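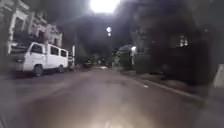

Smaranda Avram

Winter hours and the reading room

The reading room on Pryor Street stays open until 8 in the evening through February. We tried this last year and the late hours were used mostly by people coming off shift, so the quiet table is now reserved for them after 5. Tea is still free. Please wash your own cup.

Ivone Evangelista has finished sorting the Histia papers, a set of 80 letters and account books left to us by a local family. The oldest is a grain receipt from 1790. You can ask to see any of them at the desk, but they can't be borrowed.

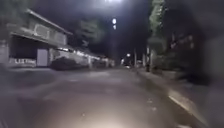 Talks and walks

Irina Buzatu will speak on old street names and how they changed. Her evening walk follows the talk and takes an hour at an easy pace. Wear decent shoes and bring a flashlight if you have one -- the back lanes are uneven.

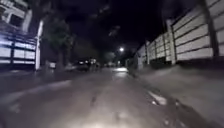
The walk ends at the library door, and you can leave it at any point. Places are free, but we need your name by noon the day before. Shadi Darwish is keeping the list.

The book sale needs more boxes of paperbacks, cookbooks above all. We can't take encyclopedias or anything with mold. Drop them at the side entrance before 6.

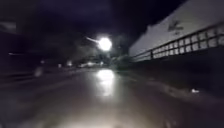

A street lamp over wet pavement at night.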